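Gaming floor inspection, Benkirane casino hall
25 Oct 2026 - checked by Zineb Soliman

Machines listed: 1,332. The operator, Kesel, says all were tested in October. I'd like to see the sheets.

Exit signs lit: Yes
Payout seals intact: No, 3 broken. "Wear and tear" is the answer I got.
Aisle width: Pass, barely

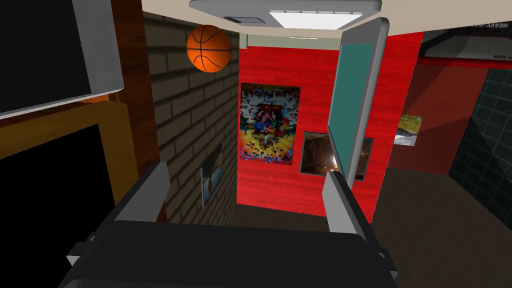
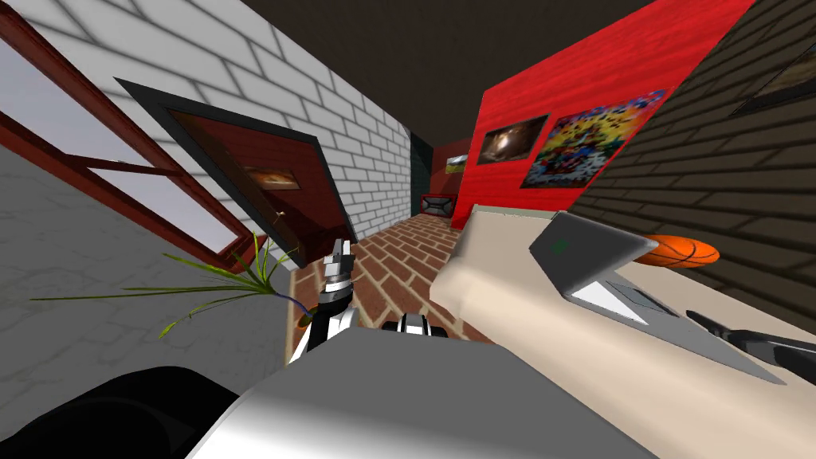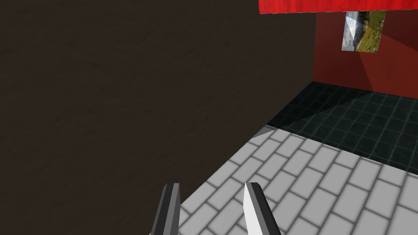
Cash cage alarm: Tested, slow to respond. Jovari calls this normal - I don't.
Self-exclusion leaflets: Out of date
Staff licenses: 4 not produced. Promised by email, as last time.

Result: Hold until seals and licenses are shown.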